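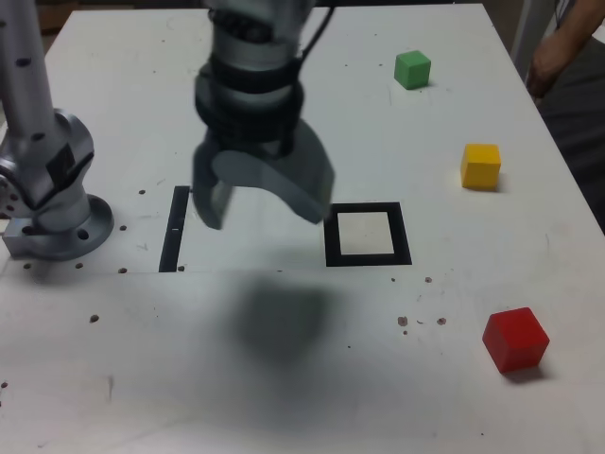
Kids' Corner | Sports Explained

Have you ever watched a soccer game on TV and seen a little flag shoot up, and suddenly everyone is groaning? That's offside, and it took me ages to get it when I was your age!

My first coach, Sheila Stockdale, taught it to us at Minlow with sweaters laid out on the grass. She said to think about the moment your teammate kicks the ball to you. Are you in the other team's half? Are you closer to their goal line than the ball is, and closer than the second-to-last defender (the goalie usually counts as the last one)? Then you're in an offside position.

Standing there is fine - you only get called if you join in, like by playing the ball or blocking the goalie's view. And you can't be offside straight from a throw-in, a goal kick or a corner kick. I love that part!

I once scored against Holroyd in November with 80 people watching, and I ran all the way to the corner flag with my arms out before I saw the referee's hand up. Offside by one big step. My brother still brings it up.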